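Maths Tutor (Primary and Lower Secondary), Part Time
Dulleck Learning, Fiditbridge
Posted Jun 19, 2023

Dulleck Learning runs small-group maths classes after school and during the holidays. We are looking for a tutor to take our mental arithmetic groups, and a second person may be taken on if we find two suitable applicants whose hours fit together.

The groups cover written and mental methods for students from Year 4 to Year 9. The younger ones work on times tables, doubling and halving, adding from the left and checking an answer by casting out nines. The older ones go on to squaring two-digit numbers, multiplying near a base of 100 or 1000, fractions, percentages and some early algebra. All of it is taught alongside the school curriculum, so you will need to be comfortable moving between a shortcut and the standard method and explaining why both give the same result.
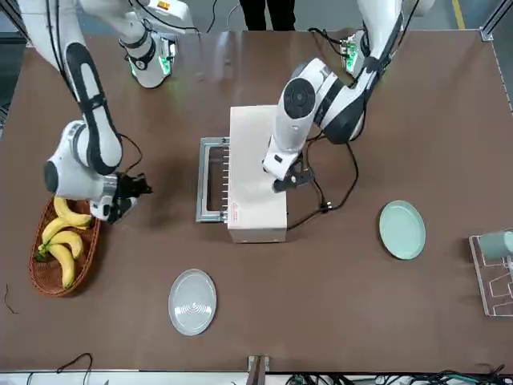

Classes have no more than 15 students. Most have fewer. Each class runs for an hour, and tutors are paid for the time before and after it as well, so that marking and setting up are not done on your own time. The position starts with three classes a week and we expect that to grow once the new term's enrolments are in.

What the work involves

Teaching from our printed workbooks, and adding your own examples where a group needs more practice.
Marking the short quiz at the end of each class and entering the results in Pliveo, our records program. Training is provided and it takes an afternoon to learn.
Writing a paragraph on each student at the end of term. Parents read these closely, so please be specific. "Loses the carry when subtracting across zeros" is useful. "Doing well" is not.
Talking to parents at pick-up.
Coming to a tutors' meeting twice a term. Paid.

You do not have to know every method in the workbooks before you start. Some of our tutors had never seen base multiplication until they worked here. We would like you to be quick and accurate with ordinary arithmetic, and to notice where a student's working has gone wrong as well as the fact that the answer is wrong. Plenty of our students can follow a worked example and then come unstuck when the number is on the other side of the base, or when there is a digit to carry out of the right-hand part. A good part of the job is finding that line in their book.

You will need

A current Working with Children Check, or be willing to get one before your first class.
Maths to at least Year 12 level. A degree is not required. Third-year and later education, maths, science and engineering students are welcome to apply.
Some experience with children in a teaching, coaching or tutoring role.
To be available from 3.30 pm on the afternoons you teach. Classes finish by 6.30 pm.
The right to work in Australia.

It would help if you have also

Taught or learnt abacus, Vedic or other mental methods.
Worked with students who have dyscalculia or who have fallen well behind their year.
Prepared students for maths competitions or scholarship tests.

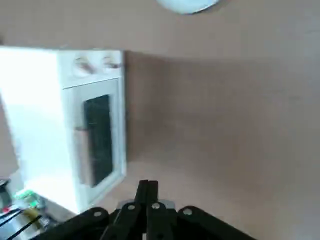 Pay and conditions

The position is casual to begin with. After 2 full terms you can ask to move to a permanent part-time contract. Pay depends on experience and qualifications and will be discussed at interview, and superannuation is paid on top. Holiday workshops are offered to existing tutors first and are optional. If you agree to teach one, please treat it as a firm booking, as families plan their leave by the timetable.

We close for the public holidays and for two weeks over Christmas. The April holidays are our busiest and we ask tutors to let us know early if they will be away then.

Parking is free in the street behind the building after 3 pm. The bus from Fiditbridge station stops at the corner.

How to apply

Send a résumé of no more than 2 pages and a short cover letter to Marleny Ñahui, who coordinates the maths program. With your letter, please include a written explanation of how you would teach a Year 6 student to work out 97 x 94 without a calculator. Use any method you like. Half a page is enough, and handwritten and scanned is fine. We are looking at how clearly the steps are set out and what you would say if the student got 918 instead of 9118.

Shortlisted applicants will be asked in for an interview and a 15-minute trial lesson with a small group. We will send you the topic beforehand. We will also ask for the names of 2 referees, one of whom should have seen you work with children.

Applications are read as they come in and the ad will stay up until the position is filled. Everyone who applies will get a reply. If you applied last year you are welcome to apply again, but please send a new letter.

Questions about the hours or the workbooks can go to Marleny through the contact form on this site. Please put "Maths tutor" in the subject line so it goes to the right person.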